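Home Archive Workshop Household About Search

We use cookies to remember your reading preferences and count visits. Accept / Manage settings

Drying shirts in the bedroom, part two: the bed as a work surface

Filed under: Household

In the first part I dealt with humidity in the Tusstead flat and concluded that the bedroom was the only room where a drying rack could stand without blocking a door. Several readers asked for the layout and the handling sequence, so I have written both down. The post covers one bed, one rack, a pair of pillows and the weekly batch of Vesside shirts. Towels and bedding go to the launderette and are left out.

The constraint is floor area. The storage wall measures 3,000 mm from corner to corner and its doors open outwards, so the strip of floor in front of it has to stay free. The bed takes most of what remains. I tried using the top of a chest of drawers for folding and found it too short for an adult shirt laid flat with both sleeves out. The kitchen table is long enough but has to be wiped down first, and anything dried in the kitchen comes out smelling of onions.

The mattress is therefore the work surface. It is a Trivden, medium firm, in a grey fitted sheet, and the pale upholstered headboard has a long slot cut through its upper part. I bought the bed with the slot because it was cheaper than the plain one. The slot makes a reasonable grip when the bed has to be pulled away from the wall for hoovering. I have been asked whether dust gathers in it. It does, along the bottom lip, and a damp cloth takes it off.

At the foot of the bed is a low platform of unfinished pine boards with slats across the front. I built it in April from boards left over from a shelving job. It brings whatever stands on it up to somewhere near mattress height, and it is pushed hard against the bed so that small items can't fall down between the two. The boards have not been oiled. I meant to do it after the first month and have since decided that bare pine is easier to sand if it marks.

Pillows are moved down to the foot end before any sorting and stacked there, one on the other. The stack gives a raised edge to drape the first shirt over while the rest of the bed stays clear.

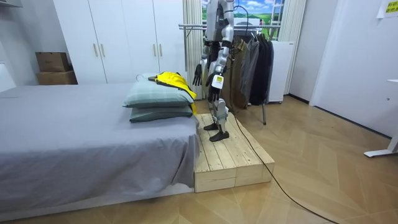 Sheet and pillow covers

The grey sheet is a compromise. White shows every thread shed by a dark sock, and black shows everything else. Mid grey hides most lint and still lets me see a black button. It does not hide scuffs. Small dark marks on the upper half of the sheet have been through the wash twice and I have stopped treating them.

Fit matters more than colour. A fitted sheet that is too shallow lifts at the corners when weight is put on the edge, and the lifted corner then drags whatever is lying on it. My previous sheet did this at the foot end every time. The current one is cut deeper and hangs down over the sides. It wrinkles slightly near the corners, and for folding purposes I have found that a shallow wrinkle makes no difference.

The pillow covers are a muted green with a thin pale check. I chose them for a practical reason: the check gives a straight line to set a shoulder seam against. If the seam follows a line, the shirt is hanging evenly on its hanger. If it crosses two or three lines, one shoulder has slipped and needs to be pulled back. It is a crude gauge and I use it constantly.

Dye transfer was my one worry with a strong yellow on a pale green. I left a damp shirt on an old cover overnight as a test and found no mark in the morning. I would not repeat the test with red.

Hangers

I use Hadgu wooden hangers for the shirts, the curved sort with a swivelling wire hook. Before that I had thin wire ones from the dry cleaner, and they left a point in each shoulder that survived until the shirt was next washed. Polyester takes a set from a narrow support if it dries there. A wider, rounded shoulder spreads the load and the point does not form.

Objections to wood in contact with damp cloth are reasonable. Bare wood can stain. These are finished, and I check the finish every few months by running a fingernail along the underside, where it wears first. Two have been retired for rough patches. They now hold coats.

Size is the other consideration. A hanger wider than the shirt's shoulder pushes out the top of the sleeve, and the shirt then dries with a small wing on each side. A hanger narrower than the shoulder lets the sleeve seam fall forward. Mine are slightly narrow for the larger shirts and I accept it.

The hanger goes in while the shirt is lying down. I used to do it in the air, holding the collar in one hand, and stretched two collars that way. With the shirt flat, the sequence is:

1. Lay the shirt face up with the collar towards you.
2. Turn the hanger a little and feed one end in from the hem, up to the shoulder.
3. Feed in the other end and bring the hook out through the neck.
4. Line up both shoulder seams with the hanger.
5. Leave it on the pillow until the rack has a free place.

Step 2 is slower than pushing the hanger in through the collar. The ribbing on these collars is narrow and doesn't recover well, so I take the extra few seconds.

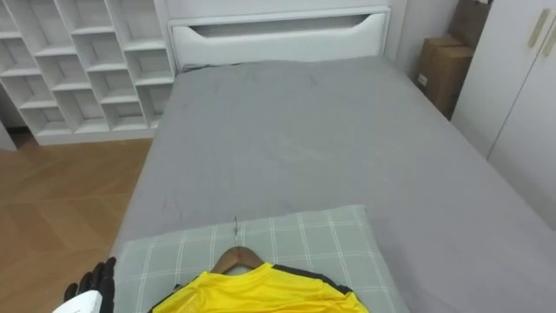
Yellow shirt with black collar trim, on its hanger, resting on the checked pillow.

The Vesside shirts have black bands along the shoulders, and the bands are a separate panel with its own seam. They dry more slowly than the yellow body, going by touch. I put it down to the seam allowance, where the cloth is doubled. When checking whether a shirt is ready, I press the shoulder and ignore the body. A shirt that feels finished at the hem can be another hour off at the top.

Printed numbers need some care. They should not be folded face to face while warm. My own batch has had one failure of this kind, with a 6 that transferred part of its curve to the number opposite and has read as something closer to a G ever since. It is still worn for training.

The rack

The rack is metal with a chrome bar across it. Hooks go directly over the bar. I leave a hand's width between hangers, because shirts that touch dry in the pattern of the contact, with a damp stripe down each side.

Shirts are hung with the back facing the bed. There is no drying argument for this. It puts the collar label on my side when I reach over to take the shirt down, and I sort by label.

Once a hook is over the bar I pull each shoulder outwards, then run down the side seam and straighten the hem. The hem is the part that gives trouble. The black trim along the lower edge is heavier than the body fabric and tends to roll. Pulled straight at the start, it generally stays straight. If left, it dries in the roll and has to be pressed, and pressing polyester is a job I would like to avoid entirely.

Position relative to the bed took a few attempts. With the rack at the headboard end I had to walk each shirt the length of the room. Close to the foot end, the walk goes down to a single step, and the white cupboard doors across the room can still be opened. Their long pale wooden handles once served as extra hanging points, until I noticed the doors swinging open under the weight. Handles are for doors.

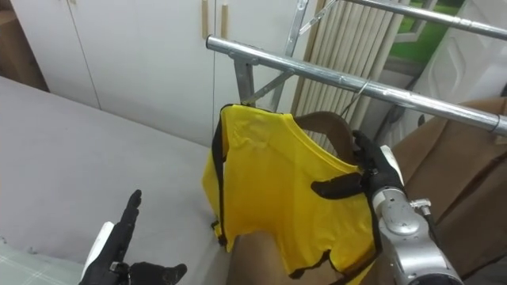 Timing

With the window on its first catch and the bedroom door open, a shirt hung in the early evening is ready by breakfast. With the window shut it is not, and the glass has condensation along the bottom by 6 in the morning. I have no instrument readings for this part. The hygrometer is still in the kitchen, where it is needed more.

I do not run a heater under the rack. The gain is small and the trim rolls faster in warm air.

Taking down

Shirts come off the rack on their hangers and go back onto the bed, still hung. The ones for the wardrobe are transferred as they are. The ones for the kit bag are taken off, folded sleeves in and then in half, and piled near the foot. I fold away from the headboard end so that the pile never has to be reached over.

The pillows go back last. By then the sheet has usually picked up a little fluff from the collars, and a pass with a dry rubber glove lifts it.

Outstanding items

The platform needs felt under its feet; it leaves faint lines on the floor when shifted. The rack bar has a tendency to let hooks slide towards the middle, and I am considering a strip of tape at intervals, though tape leaves residue and I may file shallow notches in a length of dowel and clip that on instead. Measurements to follow if it works. Part three will cover socks.

Previous: Humidity in a small flat
Next: Re-hanging a cupboard door

Contact | Copyright the author, text and photographs | Back to top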